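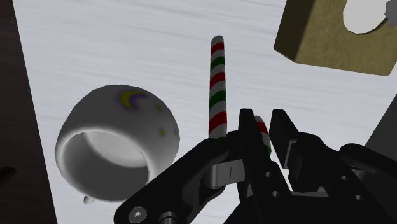

Seasonal Kitchen and Front Counter Help – Babić Tea Room

We're looking for 4 friendly people to join us at the Babić Tea Room from the first week of November until the middle of January, when the whole town seems to want a hot drink at once and our little counter gets very busy indeed.

You'd be making cocoa and tea, plating cakes, clearing tables, washing up and chatting with our regulars, some of whom have been coming in since long before I took over the place (and will happily tell you how it used to be done!). Experience is nice to have, but if you've only ever made cocoa for your family we would still love to hear from you. Tiruwork Adugna runs the kitchen and will show you everything during your first week, which is paid like any other.

Shifts run from 7 a.m. to noon or from noon to 6 p.m., and most people work 12 to 20 hours a week. We can be flexible around classes and school pickups – just tell us early. You'll get a meal every shift and a share of the tips.

To apply, drop a short note at the counter and ask for Huw Ellis, or leave it in the box by the door if we're closed. No résumé needed. Tell us a bit about yourself, which hours suit you, and what you like to drink when it's cold out.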